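**Horcombe, Sunday, June 17, 2018.** The Horcombe water district will replace the last of its lead service lines by the end of March, under a contract approved last week with the pipe contractor Coşkun. The work covers 1431 connections, most of them in the older streets between the rail yard and the Porkwood reservoir.

The district has 2920 service lines on record as lead or of unknown material. A records search over the winter matched 1489 of those to permits showing copper or plastic, and they were dropped from the list. The remaining lines will be exposed at the curb valve and at the meter. Any line found to be lead, or galvanized steel downstream of lead, will be replaced in full from the main to the house.

Partial replacement, in which only the public side of the line is changed, will no longer be done. Cutting a lead pipe and joining it to copper can raise lead levels at the tap for weeks or months afterward, both from particles shaken loose by the work and from corrosion at the joint. The district stopped the practice in March after follow-up samples at several addresses came back higher than the samples taken before the work.

Homeowners will not be billed for the private side. They must sign an access form before a crew can enter the property, and unsigned addresses will be moved to the end of the schedule.
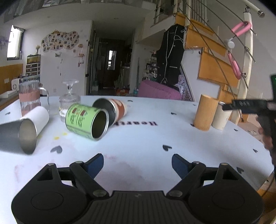 Müzeyyen Işık said the access form is the weak point in the plan, as a large share of the affected houses are rented and tenants cannot sign it. She asked the district to mail the form to the owner of record and to send the tenant a copy, with the test results for the address attached. The district said it would mail both but had not decided on the test results, which are now released only on request.

Each replacement is expected to take one working day, with water shut off for almost 2 hours. Crews will bore under lawns and driveways where soil allows and dig an open trench where it does not. Pavement will be patched the same day and resurfaced once the street is finished.

After a line is replaced, the resident is to remove the aerators from all faucets and run cold water at full flow, starting at the lowest floor. The aerators should be rinsed before they are put back. Water for drinking, cooking and infant formula should be drawn cold. Boiling does not remove lead.

The contractor will leave a pitcher filter and replacement cartridges at each address. A tap sample will be collected after the water has stood unused overnight, and a second will follow later in the season.

Work begins on Purwood Street, where 32 houses share a main laid before the district was formed. Residents there will get a door notice with the shutoff date. The full street list is posted at the district office and can be requested by mail.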